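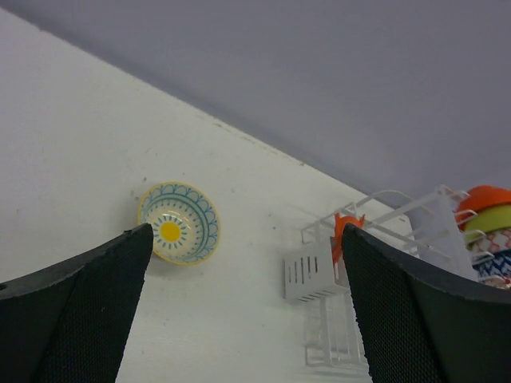

Heather Ormsby told me to get to the Budar paper mill before nine, when the pulpers are running and the parking lot still has spaces. She was right on both counts. By half past nine the line of cars went back past the gate, and the first tour group had already gone in.

The mill opens to the public one day a year. This time it was 13 August 2025, and they let in groups of twenty, every fifteen minutes, with a hard hat and foam earplugs for each visitor. Closed shoes are required. Two people ahead of me in sandals were sent back to their car.

The tour starts in the bale yard. Budar makes gray board and a lighter wrapping paper, both from waste paper collected in the valley. The bales are stacked four high under an open roof and sorted by grade. Our guide pulled a strip out of one and showed us the plastic window from an envelope, which has to be screened out later. She said the worst thing to get in a bale is candle wax.

From there we went up a steel staircase to look down into the pulper. It holds 3000 gallons and is noisy enough that the guide stopped talking and pointed. The smell is like wet cardboard, with something sour under it. You get used to it in a few minutes.

The paper machine takes up the longest building. It was built by Standska and moved here secondhand, and the dryer section still has the old nameplates on it. The wet end is the part worth slowing down for. The stock comes out onto the wire looking like thin gray milk, and a few yards farther on it is a sheet. By the time it reaches the reel it is dry and warm, and they let us touch a piece torn from the last roll. A full roll of board weighs 3448 pounds. There is a crane for lifting them and a yellow line on the floor that visitors stay behind.

I had hoped to see the Magsi line, where the wrapping paper is cut and packed, but it was down for a blade change. We looked at it through the window. A man in the group asked how often the blades go and was told it depends on the grit in the paper, with March usually the worst month on account of road sand.

The last stop was the water treatment building. Most people walked through it quickly. I found it more interesting than the reel. The mill reuses its water several times before cleaning it, and the settling tanks are covered now, after complaints from the houses across the river. The cover system is called Plomex and the operator was happy to talk about its hinges at length.

The whole thing took an hour and forty minutes. Coffee and rolls were sold in the canteen, cash only. The shop had notebooks made from the mill's own board, and I bought two. The woman at the gate said around 2000 people had signed up.

Parking is free. The bus stops at the bridge, and from there it is a ten-minute walk along the river path, most of it in shade.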